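Thread on repainting a hallway in a rental, for anyone whose landlord has said yes and then gone quiet. Mine said yes in writing, which you want.

1/ Get the colour name in the email. Ours says "Pundberg or similar off-white". Pundberg is a warm white with a bit of grey in it. On the chip it looks like nothing. On the wall after dark it goes slightly pink under a warm bulb, so try a patch near the light fitting first.

2/ Wash the walls before anything else. Sugar soap, a sponge, two buckets. The strip at shoulder height was the worst, where everyone has leaned over the years to take their boots off. I changed the water 6 times.

3/ Filler. I used Isix in the tub. It's fine. It shrinks a little in deep holes, so do those in two goes and leave it overnight between. The ready-mixed one in the tube dried out on me halfway through the job and I threw it away.

4/ Someone asked what counts as a deep hole. If a wall plug came out of it, it's deep. If it was a picture nail, one go and a sand with fine paper will do.

5/ Tape. I bought the cheap roll for the skirting and it pulled off a line of the old gloss when I took it up. Bought the better one for the door frames and had no trouble. Take it off while the last coat is still a bit soft, pulling back on itself at an angle. 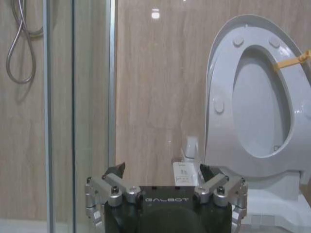

Last edited: October, 9.40 pm (fixed the drying time in 7)

6/ Primer only where you've filled, unless the old colour is dark. Ours was a mustard left over from whoever had the place before. That needed the lot primed. One coat, and the mustard still showed through in the corners, so the corners got a second.

7/ Drying time between coats. The tin says two hours. In a hallway with no window I'd leave it four. I went back in at two and the roller lifted a patch beside the meter cupboard. You can still find it if you know where to look.

8/ Roller sleeve. Medium nap for these walls, they're old plaster and not flat. The Skullell sleeves shed for the first few minutes. Wrap a new one in masking tape and peel the tape off, which takes most of the fluff with it.

9/ Cost, for those who asked. $93 for the wall paint, $30 for primer. Sleeves, tape, filler and sugar soap came on top and I didn't keep those receipts. I already had a tray and a pole.

10/ The landlord paid for the wall paint in the end and took it off the rent. I asked after the job was done. Ask before, it's an easier conversation.

11/ Ceiling. I left ours alone. It's a textured one in an old building, and you don't sand or scrape those until they've been tested for asbestos. If yours is the same, cut in carefully and stop there.

12/ Leftover paint went into a glass jar with the colour name and the room written on the lid. It's good for touch-ups. The big tin rusts around the rim and you end up with flakes in it.

13/ Next is the bathroom door, which has had gloss over gloss over gloss and won't shut in humid weather. The hardware shop on Mikuš Street hires out a sander by the day. I'll test the old paint for lead first and post how that goes.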